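How to Wash and Dry Bedding at Home in the Wet Months

Posted 15 Feb 2024 by Arif Sinaga
Filed under: Laundry, Bedroom

Most laundry advice assumes you have a sunny yard or a big dryer. If you have neither, bedding is the hardest thing in the house to wash. It's heavy, it takes up the whole line, and if it dries too slowly it comes back to the bed smelling worse than when it left. I live in an upstairs apartment in Fernton with a small front-loading machine and one folding rack, and this is the method I use from the start of the rains until they stop.

What you need

A washing machine, or a tub large enough to soak a blanket
Liquid detergent
White vinegar
A folding rack or an indoor line
A fan
Two dry bath towels
A mesh bag for pillowcases and small covers

I use the Nasution rack with the wide arms. Any rack will do as long as the bars are far enough apart for air to get between the layers.

Step 1. Sort by thickness, then by color

People usually sort by color and stop there. With bedding, thickness matters more. A thin sheet washed with a fleece blanket will wrap around it, and the blanket will come out with soap still in the middle. Make one pile of sheets and pillowcases, one of fleece and other fuzzy things, and one of anything quilted or filled.

Once you have the piles, pull out dark prints and check them for bleeding. Wet a corner, press it with a white cloth and look at the cloth. Navy and red are the usual problems, mostly in the first few washes. If color comes off, wash that piece alone in cold water until it stops.
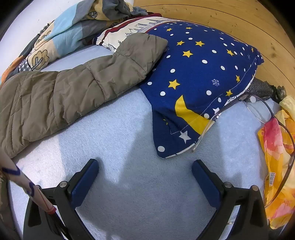
Light blue fleece and a navy printed cotton cover. These go in separate piles.

Step 2. Shake everything out

Shake each piece outdoors or over the bathtub before it goes in the machine. Hair and lint that go in dry come out wet and stuck to the fabric. Check inside pillowcases and in the corners of fitted sheets, where socks tend to end up. Close zippers and buttons. Small covers go in the mesh bag.

If there is a stain, treat it now. For sweat marks I mix a spoonful of baking soda with enough water to make a paste, rub it in, and leave it for 20 minutes. For blood, use cold water and plain soap. Hot water will set it.

Step 3. Load less than you think

The drum should be no more than two-thirds full. In my machine that means one sheet set, or one blanket, and nothing else. It takes more loads but each one rinses properly, and a good rinse is most of what keeps bedding from smelling in damp weather. Detergent left in the fabric holds moisture and feels stiff when it dries.

Use a little over half the amount of detergent marked on the cap. Leave out fabric softener. It coats the fibers, and on fleece it flattens the pile.

Step 4. Pick the right cycle

Cotton sheets: warm, normal cycle. Check the label for the highest temperature.

Fleece: cold or cool, gentle cycle, low spin. Turn it inside out if one side is fuzzier than the other.

Quilts: cool, gentle cycle, with an extra rinse. If the quilt has hand stitching or old fabric in it, wash it in the tub instead. Press it up and down in the water and don't wring it.

Pillows: only if the label says so. Wash two at once so the drum stays balanced. Foam pillows don't go in the machine at all. Wipe them down and air them.

Add half a cup of vinegar to the last rinse if things have been smelling musty. The vinegar smell goes away as the fabric dries. Never use it in the same load as bleach.

Step 5. Get the water out first

Drying goes wrong when the fabric starts out too wet. When the cycle ends, run a second spin for cotton. Fleece gives up its water easily and doesn't need one.

For quilts and anything washed by hand, lay a dry towel flat, put the piece on top, and roll the two together. Kneel on the roll and work from one end to the other. Repeat with the second towel. I used to skip this step, and my quilts took roughly three days to dry. Now they are usually done by the next evening.

Step 6. Set up the rack and the fan

Put the rack in the smallest room with a window. In my apartment that's the back room, which has space for the rack and a chair and not much more. Open the window a hand's width if it isn't raining in, and close the door to the rest of the house.

Set the fan low and aim it along the bars, so the air runs between the layers. If you point it straight at the front of the rack, the first sheet takes all the air and the ones behind stay wet.

Hang sheets over two bars with a gap down the middle. Don't fold them in four to make them fit. If the rack is full, leave the rest in the machine with the door open and hang it when there's room, but don't leave it there overnight.

Turn everything after 5 hours. Move the outside pieces to the middle and flip the hems, which are always the last part to dry.

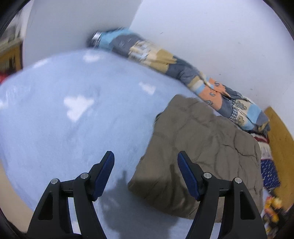
Step 7. Check before you fold

Cool fabric and damp fabric feel nearly the same to the hand, so checking by touch can fool you. Fold the thickest part over and hold it closed between your palms for a slow count of 20. If it warms up, it's dry. If it stays cool, give it more time with the fan.

Seams, elastic and corners need checking on their own. A fitted sheet can be dry everywhere except the elastic, and that is enough to make a closed cupboard smell.

When you think it's ready, leave it over the back of a chair for another hour – this is the step people drop when they're tired, me included.

Step 8. Put it away loose

Fold sheets in a loose stack and keep them off the floor of the closet. Plastic bags are fine for a dry winter and bad for a wet one. A cotton pillowcase makes a good storage bag for a sheet set, with everything folded inside the matching case.

If your closet is on an outside wall, leave a gap behind the stack. I keep a tub of Rinireo moisture crystals on the bottom shelf in February and empty it when it fills up.

How often to wash

I do sheets and pillowcases every week, even in the rains. Fleece gets washed every 3 weeks and quilts once at the start of the season and once at the end. If someone in the house has allergies, wash the pillowcases more often and leave the rest as it is.

Common problems

The sheets smell sour as soon as they get warm. They dried too slowly, or the machine itself needs cleaning. Run it empty on hot with two cups of vinegar, then wipe the rubber seal. Wash the sheets again afterward.

The fleece has gone flat and rough. This is usually heat or softener. Wash it cool with vinegar in the rinse and brush it with a soft brush while it's slightly damp. It won't go all the way back if it has been through a hot dryer.

White prints on a colored sheet have turned gray. Too much detergent, or it was washed with something dark. Two washes with no detergent at all will clear a lot of it.

The quilt filling has bunched up. Lay it flat, find the lumps with your fingers and pull them apart from both sides. Do it while the quilt is half dry.

Comments can be left below. If you're in the Susotura area and want to skip the quilts altogether, the laundromat by the bus station has a large dryer and is open late.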